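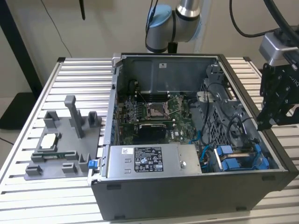
*Desktop tower, side panel off.*

Kanley Farm Families Health Group
Minutes, April 26, 2024
Back room, Riis Feed & Grain

**Present:** Puspita Saragih (chair), Herman Raju (clinic), Ülle Tamošiūnaitė (phone line), Haziq Santoso (schools + outreach), Zulkifli Wuisan (notes)

**Apologies:** none sent. Two people from the extension office were expected, didn't show. Puspita to email.

Started late, key for the back room was with the store manager and he was out on a delivery.

### 1. Last minutes

February minutes read. One fix: item on the calving season flyer said it went to the vet's office. It went to the sale barn. Changed. Accepted.

### 2. Phone line

Ülle. Line took 51 calls since the February meeting. More than she expected for the time of year. Most came after supper, a good many from wives and mothers calling about somebody else in the house. Main things people brought up: not sleeping, money, a parent who won't hand over the farm, a parent who handed over the farm and now doesn't know what to do all day.

16 of the callers asked for a call back. All got one. One had given a wrong number and called again himself a few days later, kind of mad about it. Ülle says read the number back to the caller every time, even if they're in a hurry.

Discussion on hours. Line closes at 9. Herman thinks too early once planting is going, people are in the field till dark and then they eat. Ülle agrees but she's the one covering most of the late shifts and can't do more. Options:

- push start and finish both back by an hour, May and June only
- leave as is, let the machine pick up after 9 with a better message
- ask the Welow clinic whether their night nurse could take overflow

Puspita against the third one until we know what the nurse is allowed to say to a caller who isn't a patient. Herman will ask. In the meantime later hours for May and June. All okay with it. Ülle to redo the rota, Haziq will take two evenings.

New message for the machine: current one is too long, and gives the office hours before it gives the crisis number. Should be the other way around. 988 first, then us. Ülle to re-record. Herman asked for it in Spanish as well, everyone said yes, should of been done last year. Need a fluent person to read it, not one of us.

### 3. Sleep and fatigue evenings

Plan is still three evenings, one each at Riis, Welow and the Kanley fairgrounds. Talk is short, then food. Herman does the talk. Things he wants in it:

- how long a short night stays with you (longer than people think)
- driving and PTO work when tired
- snoring / apnea, and that a home test exists, no overnight stay in town
- pills from the gas station, mixing them with beer
- when it's more than tired

Haziq asked about the title. "Sleep Health for Producers" got no takers around the table. Puspita suggested "Tired?" Herman doesn't like the question mark. Went back and forth on this too long. Settled on "Dog Tired: supper and a talk at Riis". Place name changes for each one.

Dates: Riis one can't clash with graduation. Haziq has the school calendar and will send choices. Fairgrounds has to be after the hay is in, so may slide to late summer. Welow whenever they give us the room.

Food. Last time it was pizza and we ran out. Puspita's cousin does pulled pork for a fair price, will get a quote. Something without meat also, please, this came up on the comment cards twice.

Childcare: Haziq thinks two of the high school FFA kids would do it for service hours. There has to be an adult in the room with them. Haziq to sort it out with the ag teacher. Need a sign in sheet for the kids, not only for the grown ups.

### 4. Postcards

300 printed. Came out fine, green is a little darker than the proof. Most are still in the box. Places to leave them:

- Riis counter (done, Zulkifli)
- sale barn cafe, Herman
- Welow co-op and the fuel desk, Ülle
- parts counter at the implement dealer, Zulkifli
- both vet offices, Puspita
- library, Haziq
- churches: bulletin insert works better than a pile on a table, Puspita to call round

Ülle wants a stack for the milk truck drivers. They're in every yard and they notice things. Good idea. Puspita will call the hauler first, not hand them to drivers without asking the boss.

Herman: please nobody put them in the bar bathroom again without asking the bar. (It did get calls though.)

### 5. Sadix

This is the sign up thing for the evenings and for the rota. Free period ends soon. Views:

Haziq likes it, sends reminders by text, fewer no shows. Ülle says it logs her out and loses the shift she just put in. Happened three times. Herman hasn't got into it at all, password email never came, checked junk.

Privacy. Puspita worried that names of people signing up for a mental health evening sit on some company's server. Haziq says only first name and phone are asked for, and the evening is listed as a supper. Ülle wants it clear that NOTHING from the phone line ever goes in there, not even the number of calls by town. Agreed, put in bold: **no caller information in Sadix, ever.** Call log stays on paper in the locked drawer until we decide something else.

Decision: keep for sign ups through the three evenings, then look again. Rota goes back to the shared calendar. Haziq to get Herman's login fixed. 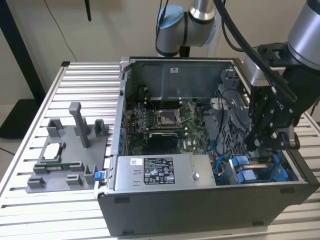 *Dell tower open on its side, CPU socket empty.*

### 6. Money

Balance is $1,832. That's after the postcards and the phone bill. Before the food.

Still owed: the county share. Was promised for February, then for "after the budget". Puspita called twice. Will go in person.

Herman raised mileage. He and Haziq are both driving to Welow on their own gas. Puspita fine with paying it for the evenings, not for regular meetings. Need receipts or a note with the miles. Herman says he won't claim. Puspita says claim it so the next person feels they can.

Bean supper at the fire hall as a fundraiser: too close to planting. Move to fall. Zulkifli to ask the fire hall what's open, not the same weekend as homecoming.

Extension office had mentioned a small grant. Don't know the deadline becuase they weren't here. Puspita to put it in the same email.

### 7. Schools

Haziq. Kanley High let him have one class period with the juniors and seniors in ag. Went okay. Quiet to begin with. What got them talking was being asked what they'd do if a friend stopped showing up to practice. A few stayed after. He gave two names to the school counselor, with the kids knowing about it.

Teacher would have us back in the fall. Wants something on older brothers and dads, how to say something at home without it turning into a fight. Haziq asked if Ülle would come along for that one. She will.

Welow school hasn't answered. Herman knows a board member, will mention it, won't push.

Parent letter: needs to go home before the visit, this time it went home after. One parent called the office about it, was fine once she talked with Haziq. Letter first from now on.

### 8. Training

Ülle and Zulkifli due for the listening refresher. There's an online one, and one in person at the hospital, full day. Ülle strongly prefers in person, says you can't practice silence on a video call. Zulkifli can't do a full day before June. So: in person after June if they run it again, online if they don't. Herman to find out.

Also want someone to come and do the firearm storage session. Herman has a contact, a retired deputy, plain talker, people listen to him. Would be for us first and then maybe for the fairgrounds evening. Some talk about how to word the invitation so it doesn't put people off. Left open. On the next agenda near the top, we keep getting to it when everybody wants to go home.

### 9. Other

- Letter from a family north of Welow thanking the line. Ülle read part of it. To stay private, not for the newspaper or the Facebook page.
- Newspaper wants a piece on the sleep evenings. Herman to write, short. Puspita reads before it goes.
- Facebook page: somebody is selling hay in the comments. Haziq to remove, politely.
- Coffee pot in the back room leaks. Bring own cup and a thermos until Riis replaces it.

### To do

| Who | What |
|---|---|
| Puspita | Email extension office (absence, grant deadline); visit county re: money; food quote; vets, churches, milk hauler |
| Herman | Ask about Welow night nurse; talk outline; sale barn cafe cards; training dates; deputy; newspaper piece; Welow school |
| Ülle | New rota May/June; re-record message, find Spanish reader; co-op cards |
| Haziq | School calendar dates; FFA childcare; Herman's login; library cards; Facebook |
| Zulkifli | Implement dealer cards; fire hall; type these up |

Next meeting same room, after first cutting. Puspita will text the date. If the back room is locked go round by the loading dock and knock.

Z.W.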